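Can a Machine Clear the Patio Table Yet? Final Report, Home Tasks Group

November

Our question was whether an arm trained on recordings of people doing a chore could do the same chore outdoors. Indoor table clearing has been tried by other groups in our program, so we chose patios. Fotini Konstantinidis and I did the recording, Lefteris Karras did the training, and Kyriaki Manolakis ran the tests on the Amaral arm in the Sarnside lab.

Method

We recorded 266 runs with a hand-held gripper. One run is one small object picked up and put down somewhere else. Objects were light household things, papers and cards included. After sorting, Lefteris trained two versions of the policy, one on all the runs and one without the glass tables. Each version got 30 attempts on a table set up in the lab courtyard.

Results

The version trained on everything finished 19 of its 30 attempts. The other finished 11. A run counted as finished if the object ended up on the tray and nothing else was knocked off the table. Paper was the worst category for both. The fingers would close just above the sheet, or push it along until it went over the rim. Rounded objects did better than we expected, as long as they sat on something with a bit of grip.

Glass was hard in a different way. A textured top breaks the light up into patches, and when there are trees overhead the patches move. Twice the arm reached for a bright spot with no object on it. Kyriaki tried an overcast afternoon and got better results, but only had time for a few attempts, so they are not in the totals.

Speed is the other problem. Fotini cleared the same table by hand in less time than the arm took to line up its first grasp.

What we would change

We spent too long on the easy objects. Next time I would record more paper, and more tables where the items are far from the edge you reach in from — our runs lean heavily toward the near side. We also should have written down the weather.

So our answer for this chore is no, at least with our data and our arm. It can move some things some of the time, and a person still has to stand there.

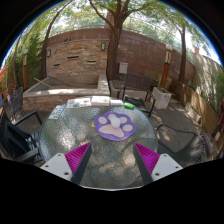 Despina Sotiropoulos
Student lead, Home Tasks Group

Thanks to Angeliki Konstantinidis for letting us use her patio on Monday afternoons. Run sheets are in the group folder at Sarnside.

Recent project reports
Sorting Returns at a Shoe Store: Where the Arm Gets Stuck
Voltinness Battery Swaps, Second Trial
Folding Towels With Two Arms
Amov Cart Follow-Up: Restocking Low Shelves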